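Flilmont Dyno Cell, Bay 3
Pre-Run Safety Checklist, Chassis Dynamometer
Checked by: Nermin Karakaya
Vehicle: rear-wheel-drive coupe, cam and headers, street tires

1. Ratchet straps, rear: OK
Comment: Four straps, crossed. Left rear re-tensioned after the first warm-up pull. Do not anchor to the exhaust hangers or the sway bar.

2. Front wheel chocks: OK

3. Tire condition and pressure: OK WITH NOTE
Comment: Set to 34 psi cold on both rears. Inner shoulder of the right rear is worn but no cord showing. Limited to 3 full pulls on this set. Remove stones from the tread before the rollers turn.

4. Wheel lug torque: OK
Comment: Two lugs on the left rear were under spec. All rechecked in a star pattern.

5. Driveshaft and U-joints: OK
Comment: No play. Safety loop fitted.

6. Fluid leaks: FAIL, CORRECTED
Comment: Seep at the transmission cooler line, Pultano fitting, driver side. Line reseated and wiped down. No drip after 7 minutes at idle. Check again between pulls.

7. Coolant temperature before loading: OK
Comment: 203 F at the sensor, fan cycling. Hood stays open with the Cosgrove blower aimed at the radiator.
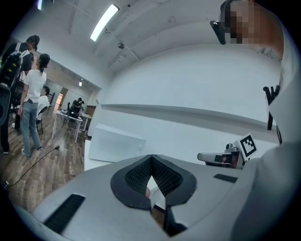 8. Exhaust extraction: OK
Comment: Both hoses clamped to the tips. CO monitor on the wall reads zero at idle. If the alarm sounds, the operator lifts off the throttle, lets the rollers coast down and shuts off the engine. Nobody enters the bay until the reading clears.

9. Fire extinguisher: OK
Comment: Gauge in the green, pin and seal in place. Tag is due in January. Order the replacement bracket from Flerkdale, as the lower clip is bent.

10. Emergency stop: OK
Comment: Tested from the console and from the pendant. Pendant cable has a nick in the outer jacket near the plug. Taped for now, replace before the next booking.

11. Personnel clear of rollers and strap line: OK
Comment: Owner to stay behind the yellow line during pulls. Ear protection required for everyone in the bay.

Result: Released for pulls, subject to items 3 and 6.
Open items: pendant cable, extinguisher bracket.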